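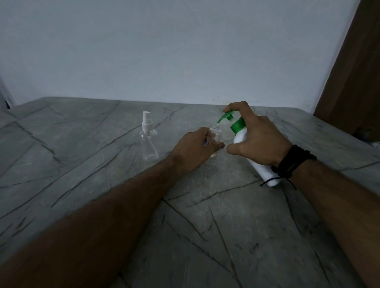
Decanting (household)

Decanting is the transfer of a liquid product, such as soap, lotion or shampoo, from its original container into a smaller one. It is common before travel and where a product is bought in bulk.

Pump transfer

A pump bottle can be emptied directly into a narrow-necked bottle. The receiving bottle is uncapped and held around the body, the nozzle is placed over the open neck, and the pump head is pressed with the index finger. Output per stroke varies with the pump. Thick liquids need slow strokes, as trapped air can push the product back out of the neck.

Containers

Travel bottles often hold 100 ml or less. Clear plastic shows the fill level. Mist-spray bottles suit thin liquids only; lotion blocks the nozzle. Refill packs of 400 ml are usually poured through a funnel.

Labeling

The new bottle should carry the product name and the date of transfer.

Shares: 687 | Comments: 2
© Rutbridge Household Reference. Contact | Back to top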